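Tornby site: hand-held demonstration station, pre-session inspection
Form 403, checked in November by Genivaldo Trindade
Task set: Howells cabinet, shelf and drawer

1. Gripper fingers
Screws on both fingers: tight. OK
Soft pads: no tears, ribs clean. OK
Markers: flat, corners stuck down, no glare from tape. OK
Comment: the left pad was changed after the last inspection. Old pad binned, entry made in the parts book.

2. Trigger and jaw travel
Opens fully and closes fully: OK
Return spring: slow on first pull, normal after that. WATCH
Comment: if it sticks again, stop and swap to the spare from Urnmont. Do not oil it on the bench.

3. Lens and recording
Lens wiped with dry cloth: OK
Free space on card for 200 demonstrations: OK
Clock matches the desk computer: OK

4. Cabinet
Stands level, does not rock when the drawer is pulled: OK
Drawer runs freely to the stop: OK
Slats and edges free of splinters: OK
Comment: start each drawer demonstration with the drawer already open. The opening task is recorded separately under 1451 and the two must not be mixed.

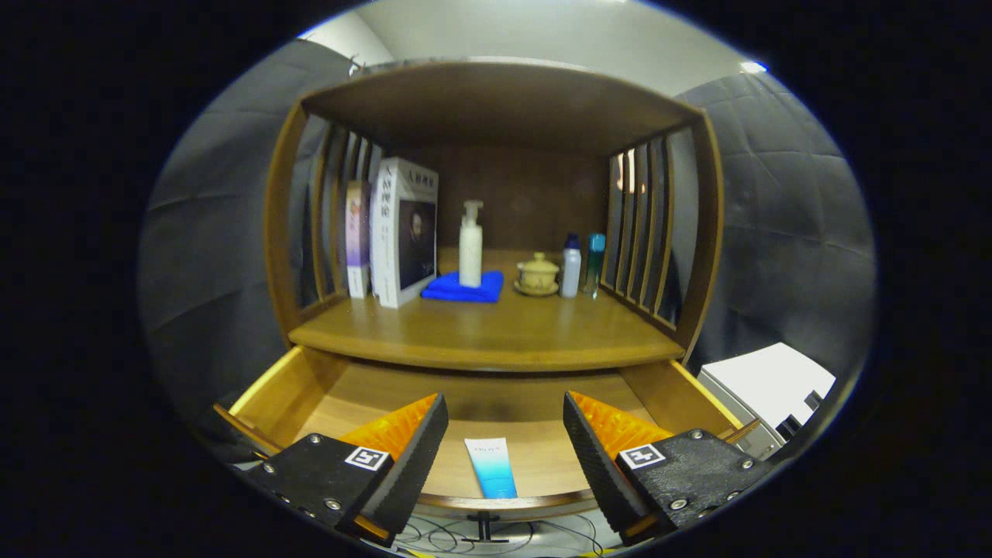
5. Items
Tube cap closed, no leaks: OK
Pump bottle closed: OK
Tea cup and lid free of chips: OK
Books upright and not leaning into the reach path: OK
Comment: lay the tube lengthwise in the drawer. Approach from the front with the jaws open, close slowly, lift clear of the drawer rim before turning the wrist. Two people last time dragged it up the side wall and those takes were thrown out.

6. Cables and floor
No cable where the operator stands: OK
Cables below the cabinet: ACTION
Comment: tie them back before the afternoon session. A loop could catch the operator's sleeve on a low approach.

7. Operator
Sleeves rolled, no rings or watch: OK
Has read the Jurkover handling sheet: OK
Break after 7 failed takes in a row: explained

Result: pass, subject to item 6. Trigger to be looked at again at 14:30.
G. Trindade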